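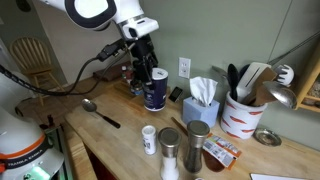 Search this site
Search

Visit report: Drallum kitchen lab, open day

I went to the open day at Drallum's kitchen lab on Saturday, March 11, 2023, with two others from our safety group. The invitation had promised a working demonstration of Flonora, their program for putting pantry items away. We got the demonstration, and we also got a fault in the middle of it. Most of this report is about the fault and how the staff dealt with it.

The visit ran for 90 minutes. Kayode Babalola met us at the side door, went through the house rules and handed out safety glasses. Visitors stand behind a line of yellow tape on the floor. One staff member stays at the stop button whenever the arms have power and has no other job during that time. Kelechi Effiong was on the button for our session, and when she needed to speak to the group she handed over to Kayode first.

The task

The lab is set up as part of an ordinary kitchen, with real groceries and real utensils. The job we watched was simple enough. An arm picks up a canister of salt from the counter, carries it to the back and sets it upright beside the spice rack. Chukwuemeka Obi, who runs the tests, said they use full packages in their runs so that the weight is right. He had a binder of printed run sheets and was happy to let us read it.

The first two runs went as planned. The arm was slower than I had expected, and there was a long pause before each grip while the software settled on where to close. Kayode said the pause used to be shorter and that they had lengthened it in November after a run of poor grips.

The fault

On the third attempt, logged as run 247, the arm came in too low and too far to one side. The top of the canister met the upright of the rack before the arm had finished moving. The gripper held on, the arm kept going for a moment, and the canister tipped over in its grip until it was wedged in the corner. Then everything stopped. There was a loud click from the controller cabinet and the screen on the trolley went red.

Kelechi pressed the stop button as well. I asked her later whether she had been first or the software had. She said the software, and the log agreed with her. The contact limit tripped a little over 800 milliseconds after the first touch. The target on their sheet is much shorter than that, and Chukwuemeka did not try to play this down. He wrote the number on the whiteboard and underlined it.

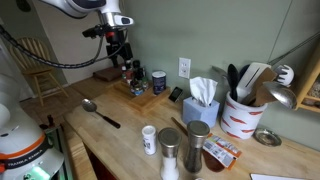

A late stop matters more in a crowded space than in an empty one. Drallum's written procedure treats the whole counter as the hazard area, and I think they have that right. The salt and pepper grinders stand at the front of the counter, and farther back there is a crock with a ladle and spatulas sticking up out of it. An arm that runs on after contact could push any of these toward a person. The thick black cable that loops down from the arm is another thing to watch. Our group asked whether a loop like that could catch on something tall, and Kayode said cable snags were already on their list, with no fix chosen yet.

Clearing it

What happened next took longer than the runs themselves. The canister was still held, and the first question was whether opening the gripper would let it drop. Chukwuemeka looked at the wrist camera feed before anyone went near the counter. The canister was leaning against the rack with the fingers on either side, and there were spice jars in the next compartment that could be knocked if it shifted.

The steps they followed, taken from the sheet on the wall:

1. Leave the stop button pressed and tell the room.

2. Save the log and the wrist camera picture before moving anything.
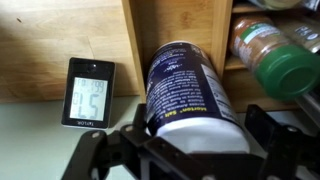
3. Have one person support the held object by hand, with a second person at the controls.

4. Open the gripper at its lowest speed, then take the object away.

5. Inspect the fingers and the wrist before the arm is powered for motion again.

Marcela Procházka did the supporting and wore gloves for it. She would not reach in until Kelechi had said out loud that the stop was still down. The canister came free without trouble and there was no salt on the counter.

Cause, as far as they know

The rack had been moved for cleaning the evening before and put back slightly forward of its marks. Flonora was using a saved position for it. A check is supposed to compare the saved position with the camera view at the start of each session, and that check had been switched off during an earlier test and left off. The first two runs had simply passed with less clearance than anyone realized.

The slow stop is a separate matter and they did not have an answer for it on the day. Chukwuemeka suspects a filter setting in their own software. He has promised to send us the findings.

What we asked for

We left 3 requests with Kayode. The position check should not be possible to switch off without a note appearing on the run sheet. The yellow line should be moved back until the stop time is sorted out. And no more public demonstrations should be run before then – he had already cancelled the afternoon one by the time we wrote this down.

Guðlaug Thygesen is keeping the correspondence for our group. Anyone who wants a copy of the run sheet can ask her. The coffee was good and parking is free on weekends, but use the north lot, as the gate to the other one sticks.

Contact us | Copyright 2023 Dinent Safety Group | Back to top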